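# Teaching a Robot Arm With Plain Sentences

DUNTHORPE – The robot in the back of the Poklow lab doesn't take orders in code. It takes them in sentences, typed by whoever is nearest the keyboard. "Push the star toward the cylinder." "Move the blue ones away from the edge." A dark rod at the end of the arm comes down close to the board and starts to nudge.

Diệp Cù has spent two years on the method, called Tralirine, and she is careful about what it does. The arm can't pick anything up. It has no fingers. Pushing is the only skill it has, and she picked it for that reason.

"If you give it a hand, you spend all your time on the hand," she said. "I wanted to spend my time on the words."

Most systems of this kind learn a fixed list of jobs. A person shows the arm how to do each one, many times over, and the arm learns to repeat it. Ask for something off the list and it has nothing to offer. Cù's group gathered its data the other way around. Operators steered the arm for long stretches with no set goal, sliding blocks wherever they liked. Other people then watched short clips of those sessions and typed out what they thought the arm had been told to do.

The labels came back messy. One person wrote "put the red things together." Another, looking at the same clip, wrote "slide star up a little." The group kept both.
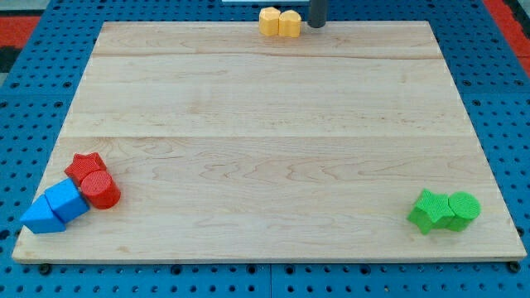
Cù's first plan was to clean up the wording so that every push would have one correct name. That version, trained in the fall, did well on the group's own commands and badly with visitors, who say "scoot" and "shove" and forget to mention colors. The messy version lost a little ground on the first test and gained a lot on the second.

In the trial the group finished this month, 13 people who had never used the system typed 1425 commands between them. They could change their minds partway through a push, and they often did. The arm reads the newest sentence several times a second, so a correction such as "no, more to the left" counts as a new command. Judges who couldn't see the model's output scored each short command by the final position of the blocks. Tralirine got 96 percent of them right when only one block had to move.

The number drops fast after that. Grouping by color took much longer, and the arm sometimes broke up one cluster on its way to another. Rounded pieces gave it trouble too, because a push slightly off center sends them sideways.

Barbier, a company that makes sorting equipment, paid for part of the work and has asked about trying it on a packing line. Cù told them it was too early. The board is flat, the blocks are light, and a person is always there to type the next line.

Her next test removes some of that help. The operator will give one long instruction at the start, such as sorting all the blocks by color into the corners, and then stay quiet. A second model will break the request into short commands and pass them along to the arm. Early runs stall at about the fourth step, usually when the second model asks for a push that has already been made.

Cù expects to have the fix in place by the end of March.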